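Free plumbing checks roll out across Banordale

Great news for anyone in Banordale with a suspiciously high water bill! The shire's free leak check program is back this winter, and it has grown to take in Pandwood and the farm blocks out along Barta Road.

Last year the program reached 1,052 households, and the feedback was so warm that the crew has put on extra morning and evening visits. A licensed plumber will come to your place, look over the taps, toilets and outdoor fittings, and swap any worn washers on the spot at no cost. Most visits are done in 20 minutes, so you can easily fit one in before work or the school run.

Toilets are usually the big one. A slow trickle from the cistern into the bowl makes hardly any noise and can go on for months before the bill gives it away. There's an easy way to check for yourself, too: put a few drops of food colouring in the cistern before bed, leave it overnight without flushing, and look in the bowl in the morning. If the colour has come through, the seal probably needs replacing.

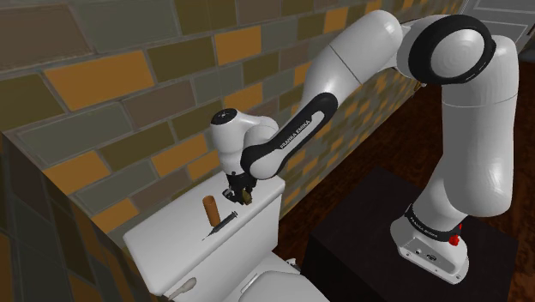
Renters are welcome to take part, with their landlord's okay, and there's no limit on the age of the home. Bookings for Gandcombe open in July, with 44 spots in the first round and another round to follow in August. The water saved stays in the Gandcombe dam, which was looking pretty sad by the end of summer, so it's terrific to see so many streets getting on board.

Book at the shire office or over the phone between 9 am and 3 pm.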